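Oiling and cleaning a light wood table

I keep here the notes that I use in my own kitchen. I am not a carpenter, but I have cared for the same three pieces of furniture for many years and I made most of the mistakes already. Please try everything first on the underside of your table.

Every day

Wipe with a cloth that is damp, then with a dry one. The dry cloth is the step which people skip, and then they ask me why the surface feels rough. Water lifts the small fibers of the wood. One drop of dish soap in a bowl of warm water is enough. Do not use the green side of the sponge.

Crumbs go away with a soft brush. If you push them with the cloth, some of them are hard like sand and you will get thin scratches across the grain.

Rings from cups

A white ring is moisture in the finish. Put a dry cotton towel over it and go over it with an iron on low heat, no steam, for a few seconds only. Lift, look, repeat. I needed to do it four times on one ring.

A dark ring is different, the water went down into the wood. For this you must sand a little and oil again. Pornthip Noiphan wrote to me that she removes dark rings with lemon juice and salt. I tried it, and the ring became lighter but so did the wood next to it. So be careful with this.

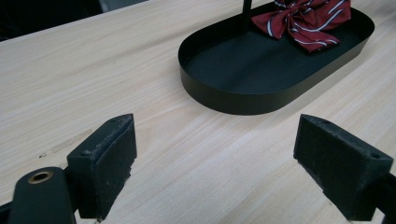 Anything with a flat bottom should be lifted to move it, not pulled. One grain of salt under a tray makes a line as long as your arm. I glue small felt dots under bowls and vases, and I change them every April when I do the oil.

Oiling once a year

Take everything off and let the table dry overnight. Sand by hand with 300 paper, always along the grain, with very light pressure. Vacuum, then wipe with a cloth that is almost dry.

I use the clear oil from Valente. Before, I had the one from Pladside, it was cheaper but it turned my table yellow after one winter. Pour a small amount on the cloth, not on the wood. Make a thin layer, wait 20 minutes, and wipe off all what the wood did not drink. If you leave it, it becomes sticky and you will be scraping it with an old bank card, as I did.

Wait 8 hours before the second layer. Two layers are enough for a table that gets normal use.

Important: cloths with oil can catch fire by themselves when they are folded in a pile. Spread them flat outside until they are hard, or put them in a metal can with water and close it.

Small dents

Put a few drops of water in the dent, cover with a damp cloth and touch it with the tip of a hot iron. The wood swells back. It does not work if the fibers are cut, and please do not try it on veneer, the glue can let go.

Next page: how to stop a drawer from squeaking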